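十月的采集图集，放杯子这一组

拖了好久终于把这一页弄出来了！之前几组（叠毛巾、开抽屉、往盒子里装电池）都是干巴巴丢图上去，底下写一句“采集中”，被 Wayne 笑话说像监控截图。这次我多写点字，想到哪写到哪，只想看图的朋友直接往下滑就行。

先交代一下背景，给刚摸到这个页面的人。我在 Privport 做示范采集，手上这个项目叫 Plesov，内容说穿了就是收例子：人拿着手持夹爪把一件小事做一遍，动作、画面、开合都记下来，一遍算一条，攒够了交给训练那边去学。Plesov 这一期要 2000 条，全是桌面上的事，拿、放、挪、摞、插、盖，一类一类往下做。放杯子排在中间，我原来以为它最轻松，所以主动认领的（后悔过一阵，后面讲）。

这一组的任务写在单子上只有一行：“把杯子放到架子上。”一行！我第一次读完想，那还不快，一上午收工。结果光是讨论这一行到底什么意思，就花掉了半个下午。放到哪一层？从哪儿拿起来？带盖的和不带盖的算一类还是两类？放歪了扶一下，扶的那一下留不留？放下之后夹爪要退到哪里才算完？训练那边的 Byung-chul Oh 很有耐心，一条一条回我，回到后来他说，你先做 20 条给我看，我看了再跟你吵。

我很喜欢这个办法。先做一小批，大家对着看，比在文档里来回改措辞快得多。那 20 条里他退了我 8 条，理由五花八门：有的是我伸手太快，画面糊；有的是夹住以后又松了半下再夹紧，开合曲线上冒出一个小尖；还有一条纯粹是我打了个喷嚏。喷嚏那条我本来想求情，动作是完整的嘛，他说模型可能会学会在放杯子之前点头。好吧。

说说夹爪。刚开始用的人都会把它当夹子使，手腕绷得死死的，胳膊肘往外撑，做十来条就酸。我的经验是把它当成一把稍微有点沉的锅铲，掌心别贴太死，靠食指那边出力。夹东西的时候别看自己的手，看东西的边（这个是 Wayne Robichaud 教我的，他带过我们这儿大部分新人）。还有就是线，线永远是第一号敌人。顺着小臂走是目前最舒服的走法，走外侧会勾到桌角，走内侧会扫到你正要夹的东西。我试过用扎带、用魔术贴、用剪掉脚趾的袜子，袜子居然还不错，就是样子太难看，夏天也热。

纸杯这东西，夹起来跟别的杯子完全两码事。瓷杯你夹重了它也就那样，纸杯你夹重一点点，杯身就往里凹，凹了以后盖子的边会翘。夹轻了呢，抬到一半往下滑。中间那个刚刚好的力道很窄，而且每个牌子的纸杯都不一样，厚的薄的、带瓦楞的、表面滑溜溜的。我买过一大袋最便宜的，软得像餐巾纸，夹一个废一个，最后全拿去接咖啡渣了。

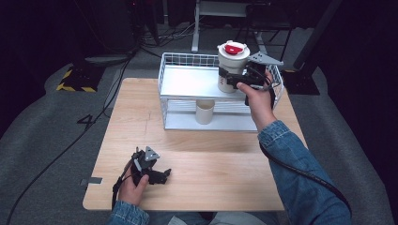 高度也是个麻烦。往桌面上放，手是往下压的，很自然，谁都会。往高一层的地方放，就得先抬过边，再往前送，再往下落，三段动作连着来，中间一停顿就显得特别生硬。我头几天老是在“往前送”那一段犹豫，因为担心底下碰到边沿。Byung-chul 看回放的时候直接指出来：你每次到这儿都要停一下，十条里条条都停，模型会以为这个停顿是任务的一部分。我说那我快点过去。他说也别特意快，你就当平时在家收杯子。

平时在家收杯子！这句话听着简单，做起来太难了。你一旦知道自己在被记录，就没有“平时”了。我回家专门观察过自己怎么收杯子，一观察，连收杯子都不会了，站在橱柜前面举着个马克杯想我的手腕平时是什么角度，我爱人问我是不是不舒服。

后来找到一个土办法：放歌。选那种听过一百遍、不用动脑子的歌，跟着哼，手就自己去做了。声音不录，所以没关系。唯一的问题是节奏太强的歌会让人踩着拍子放杯子，一条比一条整齐，回放看着像广播体操。所以要慢一点、散一点的。Wayne 那边放的是棒球转播，他说效果最好，因为大部分时间什么也没发生。

再说左右手。两只手都拿着夹爪，但放一个杯子其实只用得上一只，另一只怎么办，这个问题我们讨论得比想象中认真。有人习惯举着，有人缩回来，有人搁在桌边，还有人（是我）会不自觉地跟着动，右手往前送，左手也跟着往前一点，像在给自己加油。按现在的规矩，闲着的那只手就待在桌面附近，口子张开，别乱晃，也别离开画面。听着像小事，可它在每一条里都占着一块地方，模型一样会看的。

左手做主手的条目也要收，我是右撇子，左手做出来的那批，成功倒是成功了，可轨迹歪歪扭扭，像刚学会拿筷子的小孩。我本来以为会被全退，没想到留下了大半。训练那边的说法是，只要意图清楚、最后放稳，路上有点弯没关系，有些弯还挺有用，因为真到机器上跑的时候它也不会走得那么直。这句话给了我莫大的安慰，我把它抄下来贴在显示器边上了。

然后是摆位。每做完一条都要重新摆，杯子挪一挪，架子转一点点，人坐的位置也稍微变一变。新手最容易偷懒的就是这一步，杯子放回老地方，马上开下一条，一小时能做很多，看数字特别漂亮。我也干过。我有一批就是这么赶出来的，自己还挺得意，交上去以后 Byung-chul 发来一张叠图，把所有起点叠在一块儿，就一个小黑点，密得跟针扎的一样。他一个字都没写，只发了图。那一批重做。

现在我的做法是闭着眼把杯子往桌上一放，放到哪儿算哪儿。一开始放得很拘谨，全在中间那一片，后来胆子大了，偶尔会放到够都够不着的地方，那就再闭一次眼。也试过掷骰子决定格子，掷骰子当然最公平，可是太慢，而且骰子会滚到地上去，蹲下去捡的时候身上的线又缠住了。

Leclerc 那批杯子也得提一句。Leclerc 是楼下的咖啡店，我们跟店里讲好，收他们家压坏的、印歪的、反正卖不出去的杯子和盖子，隔几天下去抱一摞上来。好处是杂，什么都有，大的小的，盖子严丝合缝的和怎么都扣不紧的。坏处是整个采集间长期有一股淡淡的咖啡味，闻久了下午特别想喝，喝了晚上又睡不着。（店里的人一直以为我们在做杯子的质量检测，我解释过两回，后来就随他们了。）

盖子带来一个我没预料到的情况。有盖的杯子，人会不自觉地更放心，动作大一截；没盖的，哪怕里头是空的，手也会变得小心，好像怕洒。我做的时候完全没感觉，是把两类分开看速度才看出来的。我兴冲冲跑去报告，觉得发现了新大陆。Byung-chul 说挺好，这个差别先留着，不用刻意拉平，以后装了水的那批正好对照。哦对，还有装水的那批。还没开始，想想就头大，桌上得铺东西，夹爪也怕潮，到时候另开一页说。

失败的条目要不要，这个问题每一组都有人问，我写在这儿省得再答：要，但是要标。倒了、滑了、磕在边上了，只要你接着把它救回来，就是好东西，标成“带纠正”，别删。救不回来的，标成“未完成”，也别删。真正要删的只有一种，就是设备出毛病，掉帧啦、时间对不上啦、开合没记到啦。我们有个临时工小哥第一周特别勤快，凡是不完美的都删干净了，交上来一批条条完美，训练那边看了反而发愁，又请他回来专门做了两天“不小心”的。可故意的不小心演得实在太假，最后还是慢慢攒的真失误。

标注这块稍微展开一下，有几位私信问过。每一条我们写一句话，用平常说话的口气，比如“把带盖的杯子放到上面那层，靠右”。不写“执行抓取并完成放置”这种，看着专业，可将来对机器说话的人不会这么说。同一件事尽量换着说法写，“放上去”“搁到上头”“摆在架子上”都行。我写到后来词穷了，就让不同的人来写，方言味都出来了，有一句是“把杯杯儿放高头”，我没舍得改，备注了一下交上去，也通过了。

接下来是流水账，给要照着做的人参考，嫌啰嗦的可以跳。

- 早上开机先空跑一遍，两只夹爪各开合几下，看曲线有没有归零。
- 对时间。每次都对，别信昨天的。
- 线从手背往后理，理完站起来坐下一次，看有没有绊。
- 杯子先捏一圈，软掉的挑出去。
- 做一段歇一段，歇的时候夹爪放下，手腕转一转。
- 中午之前导一次数据，别攒到晚上。
- 收工前随便抽几条回放，从头看到尾，不要快进。

最后那条我吃过亏。有一天做得特别顺，哼着歌一路做下来，收工的时候心情极好，只快进着扫了两眼。第二天一看，上午有一段袖子滑下来挡住了腕上的线夹，线每次都蹭着杯口过去，画面里一道黑影来来回回。一共 17 条，全得标出来单独放。后来我挑衣服都挑袖口紧一点的，宽松毛衣彻底退出采集间。

说到衣服，Plesov 这边还真要求换着穿，颜色、长短、厚薄都要有点变化，免得模型觉得世界上只有一种胳膊。我把衣柜里压箱底的都翻出来了，有件荧光黄的跑步服穿了一回，亮得自动曝光一直在抽风，画面一明一暗的，那天的全部作废。浅色深色都行，荧光的就算了吧。

Civbridge 的人前阵子过来看了一下午。他们是将来要用这套东西的，做的是公共场所的自助服务点，所以特别关心杯子放下去以后稳不稳。我给他们演示，平常闭着眼都能放好的，那天偏偏手抖，第一个磕了一下边，第二个放歪了。我脸都红了，人家倒是看得津津有味，问我歪了以后扶的那一下能不能多录点。所以你看，出丑也算产出！后来单子上真的加了一项“放下后微调”，算是我的贡献，虽然贡献的方式不太体面。

他们还问了一个我答不上来的问题：要做多少条才算够？我把头转向 Byung-chul，他想了很久，说看情况，取决于想让它在多乱的桌子上干活。桌子干净，杯子就一种，少一点也能学出样子；换个架子、换个灯、旁边再多两样东西，就得往上加。他说他宁可要各种各样的一小堆，也不要一模一样的一大堆。我在旁边猛点头，想起那张针扎一样的叠图，心里还是有点虚。

进度嘛，放杯子这一组算是过了大半，剩下的主要是左手那部分和两个杯子连着放的。连着放比单个难不少，第一个放好以后就变成了第二个的障碍，手得绕，绕的时候线又来了。我现在跟线的关系已经进入一种老夫老妻的状态，它勾我我也不骂了，停下来，摘开，这条标一下，接着做。

有人问我整天做这个闷不闷。闷的时候肯定有，尤其是下午三点到四点那一段，窗帘拉着，外面天晴下雨都不知道，手上做着同一件事。可是也有特别有意思的瞬间。上个月训练那边用早期的一小部分例子跑了个试验，把机器那头的录像发过来，大家围着看。它伸出去，夹住，抬起来，然后在往前送之前停了一下。就那么一小下。全屋人齐刷刷看我。

那个停顿就是我的啊！头几天被骂过的那个犹豫，原原本本长到它身上去了。我又好笑又有点感动，说不清楚。Wayne 说这下好了，你可以放心休假了，它替你犹豫。我赶紧回去把那几天的条目翻出来重新标了一遍，该降权的降权，后来再跑就好多了，只是在特别靠边的位置偶尔还会顿一下，像想起了什么事。

几个常被问到的，顺手答在这里：

夹爪能不能借？不能，数量就那么点，排班都排不过来。想试手感可以来采集间，提前跟 Wayne 说一声，他会给你安排一段空档，顺便抓你做几条（他真的会）。

左撇子欢迎吗？太欢迎了！左撇子请务必联系我，左手那部分我真的做不动了。

原始数据公开吗？目前不公开，跟 Civbridge 那边有约定，等这一期交完再谈。标注用的句子模板倒是可以给，里面没什么秘密，想要的留言。

纸杯用完怎么处理？夹坏的拿去当垃圾分类桶里的小垃圾桶，没坏的接着用，有几个老资格的杯子已经服役很久了，杯身上被夹出来的两道印子比印的字还清楚。Wayne 给其中一个起了名字，叫“科长”，开新批次的时候总是先放科长。

训练结果什么时候能看？这个别问我，我只管放杯子。

下一组是摞碗，碗已经到货了，堆在门口那两个大纸箱里，搪瓷的，声音特别响，隔壁已经来打过招呼，问我们能不能挑他们开会之外的时间做。时间表我还在和他们磨，定下来会更新在页面顶上。要来帮忙的先在下面留个名，写清楚惯用哪只手、上午还是下午方便，袖子请穿窄的。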